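玩具应该少一点声音

我学中文已经很多年，但是这个题目我一直想用中文写，因为我和中国朋友们为它争论过好几次。我的意见很简单：给小孩子的玩具，大部分不应该有电池。

我自己是1987年出生的，小时候住在Stuvstead。那时我们家的玩具放在一个纸箱里，没有一件会说话。声音都是我和哥哥自己做的，汽车的声音、马的声音，还有卖东西的人的声音。母亲有时候请我们安静，可是她从来不需要去找一个关掉的按钮。

去年八月，我去Cumness看我的同学Tia Sowerby。她的儿子4岁，有一个会唱歌的厨房。按一下炉子，炉子唱；打开门，门也唱。一共有32首歌，包装盒上是这样写的。孩子按了一会儿，就走到桌子下面，用两只拖鞋开了一个商店。Tia觉得很可惜，厨房是她花了152镑买的。我倒觉得那个商店很好，我还在那里买了一只拖鞋。

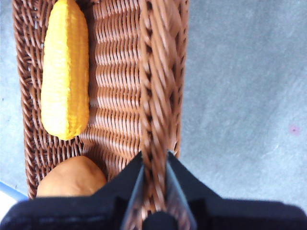 当然有人不同意我。Callum Lightfoot跟我在同一个办公室工作，他认为会说话的玩具帮助孩子学单词，特别是父母很忙的家庭。这个理由我尊重。我学外语的时候，也曾经依靠过录音机。不过录音机说完一句话以后会等我，很多玩具不等孩子，它们马上说下一句。

我不主张禁止什么。我只希望商店把安静的玩具放在容易看见的地方，现在它们常常在最下面一层。也希望送礼物的亲戚先问一问父母，家里已经有几个会唱歌的东西。我的外甥下个月过生日，我准备送他一套积木，他妈妈已经同意了。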